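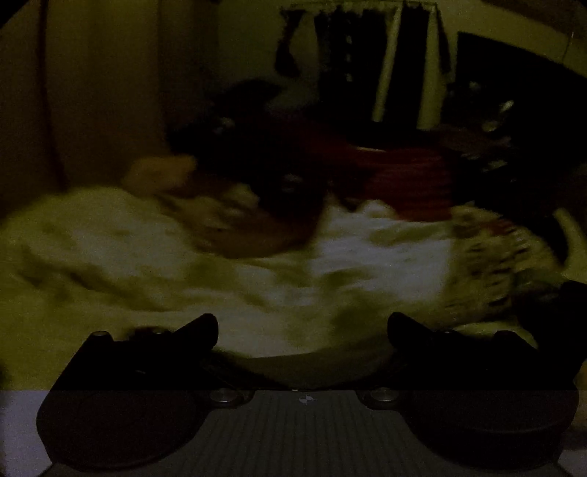

Rumpled bedding in dim light.

1/ Ponent Family Health is changing the way it supports parents in the first weeks after a birth. This thread sets out what is changing, who can use the service, and how to request a visit. Full terms are in the patient handbook.

2/ Beginning in May, every family that gives birth at the MacLeod Birth Center will be offered two home visits from a postpartum nurse. Until now, a home visit was arranged only when the hospital team asked for one.

3/ The first visit takes place within five days of going home. The second is scheduled with the family and may fall at any point before the six-week checkup. Neither visit replaces that checkup or the baby's own appointments with a pediatrician.

4/ During a visit the nurse will check the parent's blood pressure, ask about bleeding, pain and healing, weigh the baby, and watch a feeding if the parent would like that. There is also time for questions. Most visits last under an hour.

5/ We tested the service last year with about 300 families. The questions we heard most often concerned sleep, feeding at night, and when to call for help. Many parents told us they had held back a question at discharge and remembered it at home in the early hours.

6/ Several families also asked that visits be offered later in the day, when a partner or grandparent could be present. We have added appointments until 7 p.m. at all 19 participating clinics.

7/ Who is eligible: any patient who gives birth at MacLeod, including those who transferred to us late in pregnancy. Families formed through surrogacy or adoption may also request visits. In a surrogate birth, the person who gave birth and the parents raising the baby are each offered their own visits, at separate addresses if needed.

8/ We have received questions about twins. Parents of twins or triplets receive the same number of visits, but each is booked as a double appointment. Please tell the scheduling desk when you call.

9/ Families whose baby remains in the newborn intensive care unit may have their first visit while the baby is still in the hospital. A second visit can then be held until the baby comes home.

10/ How to book: a nurse will raise the subject before you leave the birth center. You may accept, decline, or decide later. Appointments can be made by phone or through Griltenix, our patient portal. Select "Postpartum," then "Home visit."

11/ Patients who do not have a Griltenix account do not need to open one. The scheduling desk can do everything the portal does. Interpreters are available for the call and for the visit itself – please mention the language you prefer when booking.

12/ Nurses carry photo identification and will text or call before they arrive. You do not need to clean, get dressed for company, or prepare anything. A visit may take place in any room where you are comfortable, including the bedroom.

13/ Cost: there is no charge to the family for either visit. We will bill insurance where a plan covers home nursing. Where it does not, or where there is no plan, Ponent will cover the full amount. Anyone who receives a bill for a home visit in error should contact patient accounts and should not pay it.

14/ Between visits, the Drada nurse line remains open day and night to all new parents in our care. It can help with feeding, stitches, fever, low mood, and worries that are hard to put into words. Partners may call as well.

15/ Please do not wait for a scheduled visit if something is wrong. Call 911 for chest pain, trouble breathing, a seizure, bleeding that soaks a pad in an hour, or thoughts of harming yourself or your baby. A severe headache that does not go away, or changes in your sight, also need care at once.

16/ For patients who gave birth in April: you may request one visit if you are still within six weeks of the birth. Call the scheduling desk directly, as this option does not appear in the portal.

17/ Referring midwives and doctors will receive a short written summary after each visit, with the patient's consent. A sample form has been sent to all partner offices. Questions about the form should go to the MacLeod front office – replies to this thread are not monitored for patient matters.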